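Home | Newsletter | Around the House | Past Issues | Contact

Print this item | E-mail this item

The Table Gets a New Top

By Rosimeire Quintana

I have been after a proper covered worktable for the sewing and mending group for ages, and in December we finally did it! If you've ever tried to lay out slippery lining on a bare, shiny table you'll know exactly why I was so set on it. Everything slides. Pins roll off, patterns creep, and you end up leaning on the whole business with your elbow while you hunt for the chalk.

Luana Paiva and I went over to Bosside to look at fabric (we meant to be gone half an hour and got back at lunchtime) and I fell for a gray-green weave with tiny flecks in it. Luana wanted plain navy. I told her navy shows every thread and every crumb, and she gave in by the time we reached the register. It came to 40 dollars for the piece, and I'd say that's fair for something that will get leaned on all winter.
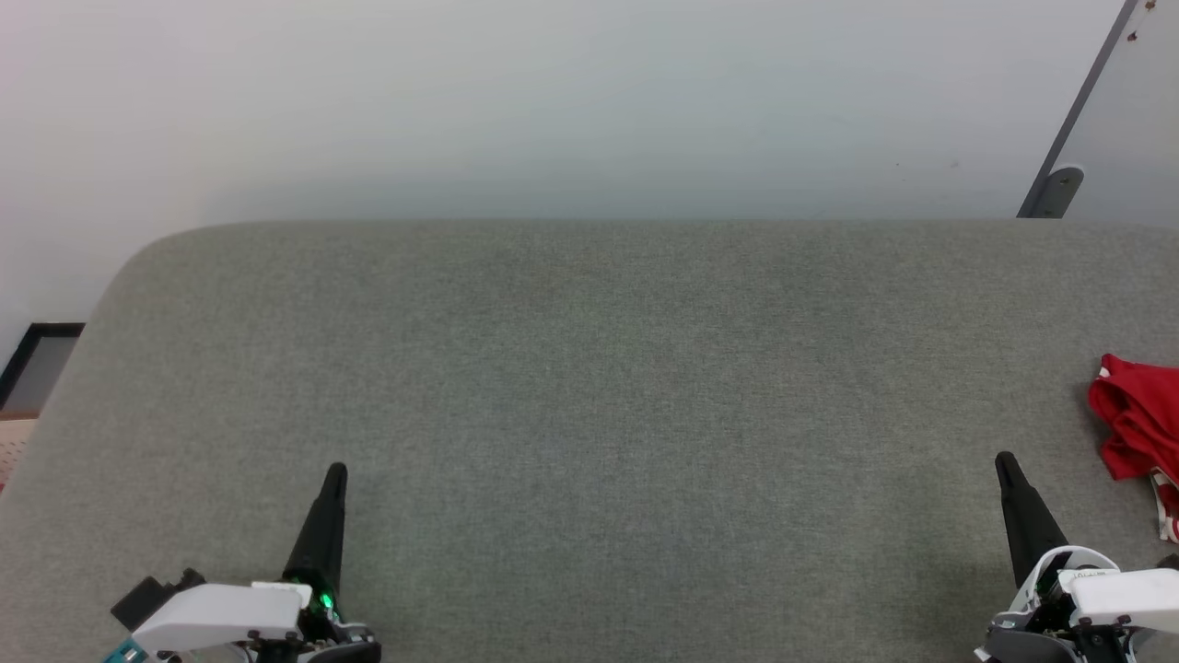 The rounded corners were the part I dreaded. A square corner you can fold like a bedsheet, but a curve wants lots of little pleats, all pulled the same amount, or you get a lump that catches your sleeve every time you reach for the scissors. Anselmo Rangel did the pulling and I did the stapling, and we took one corner off and started over – my fault, I was rushing. After that we worked from the middle of each side out toward the ends, a few inches at a time, and it went much better. The whole job took nearly 2 hours, with a coffee in the middle.

A few things I'd pass on if you want to try it at home. Vacuum the table first, and I mean really vacuum it, since one grain of grit under the cloth will drive you crazy forever. Let the fabric lie flat overnight so the fold lines relax. And buy more than you measured! I had 30 inches left over and was glad of every one of them after that first corner.

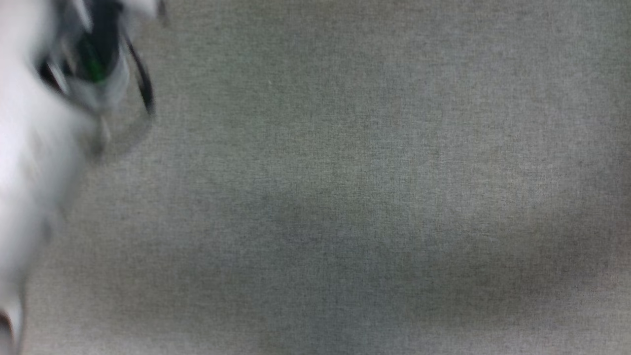

The gray weave, flat and ready for cutting out.

Jussara Marinho has already asked whether we could do the card table next, and I said yes before I'd thought about it. It has four square corners, so I'm feeling brave. If you have a staple gun that doesn't jam, please bring it along, because mine is on its last legs.

Print this item | E-mail this item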